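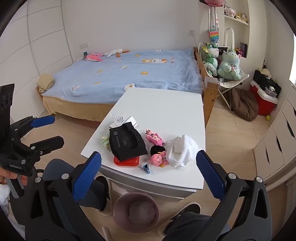

Does the height at which a trail camera is mounted change how many deer it records?
Mounting height changed the count at close range only; past the middle of the detection zone, low and high cameras recorded deer at nearly the same rate.

3.2 Camera height and detection distance

Camera placement was tested on the Nesutwood tract, a mixed stand of oak and pine bordered on the east by hayfields. Stations were set where deer trails crossed the field edge or an old logging road. Each station held two cameras of the same model on one tree, the lower at knee height and the upper above head height and tilted down toward the trail. Both faced north to limit false triggers from low sun. Brush was cleared from in front of the lens at setup and again in September, when goldenrod had grown into the view at several of the field stations.

The paired design was chosen after a trial season on the Avik parcel, where single cameras were moved between heights every few weeks. Deer use of the trails shifted with the acorn drop during that trial, and the effect of height could not be separated from the effect of date. Those records are left out of the analysis below.

A visit was defined as one or more images of deer at a station, separated from the next by at least 6 minutes without a deer image. The cameras kept to this rule produced 310 visits over the season. Of these, 144 were recorded by both cameras in a pair, 95 by the lower camera only, and the rest by the upper camera only. Visits recorded by one camera were checked against the clock of the other, and drift between clocks was corrected before matching.

Most visits missed by the upper camera involved deer passing close to the tree, under the detection zone of the tilted sensor. Visits missed by the lower camera fell into two groups. In the first, a deer stood so near the lens that only hide was visible, and the image could not be scored. In the second, tall grass blocked the sensor, mainly at field stations before the September clearing. Stations on the logging road showed little of this second kind of loss.

Deer looked directly into the lower camera more often than the upper one. Such looks were most common in the first days after setup and became less frequent later. We did not test whether they led deer to avoid the station, and the visit counts alone cannot settle the question.

Figure 3. Visits by distance from the tree, for lower and upper cameras, all stations combined. Distance was read from painted stakes along the trail. Visits with no stake in view are not plotted.

The Gagnon stations, on steeper ground, were handled separately. There the upper camera often pointed into the slope, and its detection zone was shorter than on flat ground. Tilt was reset at each of these stations by walking the trail and noting where the sensor light came on. Results after the reset were close to those from the flat stations and are given with the slope data in Section 3.3.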